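Ranura (Software)

Ranura ist eine Lagerverwaltungssoftware für kleine und mittlere Handelsbetriebe. Sie wird von der Firma Adeyemi mit Sitz in Godumthorpe entwickelt und vor allem im Ersatzteilhandel eingesetzt. Die erste Fassung schrieb Nimal Debnath für ein Lager mit 1284 Stellplätzen. 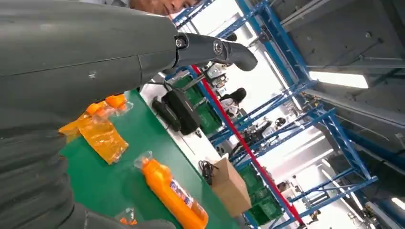
Greiffinger und Arm über einer grünen Arbeitsfläche

Das Programm verwaltet Bestände, Bestellungen und Rücksendungen. Über Schnittstellen lassen sich Buchhaltung und Onlineshop anbinden. Die Oberfläche liegt in 13 Sprachen vor. Seit Version 10, erschienen im Mai, leitet Shireen Radebe die Entwicklung. Ranura wird von rund 375 Betrieben genutzt.

Siehe auch: Hastalley (Kassensystem)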